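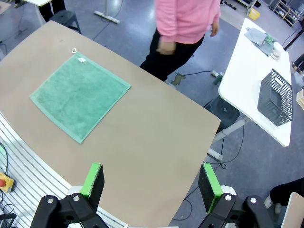 Green face washer, white tag, hanging loop at the corner

Face washers going stiff on hard water
Posted in Laundry and Cleaning

zoriana_d
Friday, July 23, 2021
We moved out to Plerngate in May and are on bore water now. Every towel we own has gone stiff. The green one is the size I mean, the bath sheets are worse. Front loader, 33 minute cycle, normal dose of powder. What are other people on bore water doing?

grornis8
Vinegar in the softener drawer, half a cup. No softener ever again, it coats the loops and they stop soaking anything up.

Nevzat Eren
I'd go easy on the vinegar. The bloke who fixed our washer blamed it for the door seal. I can't prove he was right but I stopped and haven't had a seal go since. Washing soda in the drum does the job for me.

grornis8
Been using it 10 years on the same seal. It's diluted by the time it gets anywhere near the rubber.

Nevzat Eren
Fair enough. Mine was a cheap Basance so maybe the seal was rubbish to begin with.

postcode1011
33 minutes is a quick wash. There isn't enough rinse in it for towels. Run the long cotton cycle with an extra rinse and halve the powder before you add anything else.

zoriana_d
We're on tank and bore so I'm a bit tight on water for extra rinses. Might try less powder first.

postcode1011
Then wash fewer at once. Up to 8 small ones in a load, no bath sheets in with them.

admasu_hill
Does anyone line dry and still get soft ones? Ours are like cardboard off the line whatever we put in.

grornis8
Give them a hard shake before you peg them and bring them in before they're bone dry. Ten minutes in the dryer if you have one.

zoriana_d
No dryer here. Did a load with half the powder this morning, they're on the line now. Will post when they're in.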